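Bed and bedside check, Room 7, Sat 7 June. Checked by Bhavana Raju, comments welcome from Younes Amrani.

## 1. Bed surface

- [x] Quilt and pillow on, stripes looking great!
- [ ] Small items off the bed. Tissues, a snack wrapper and a tassel keychain are all sitting on or by the purple cloth. Love the cassette tape tissue pack, but the wrapper's for the bin and the keychain needs a hook. 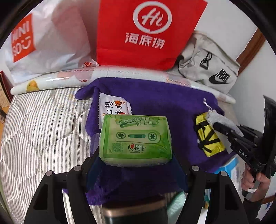 ## 2. Tissues and rubbish

- [x] Tissues within reach. The big blue and white pack is a ripper of a choice for a shared room.
- [ ] Used or crumpled tissues binned. A couple still out, so please pop a lidded bin beside the bed (the Brutar one is fine).
- [ ] Purple cloth folded and put away. 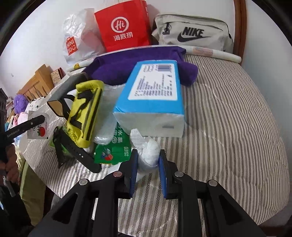

## 3. Bags

- [ ] Bags off the bed. Three lined up at the back: MINISO, the red "Hi" one and the Nike. Very neat row, well done! They'd be even better on the shelf.
- [ ] Walkway 600 mm clear once they've moved. Younes to measure.

Recheck after lunch, Younes has the key.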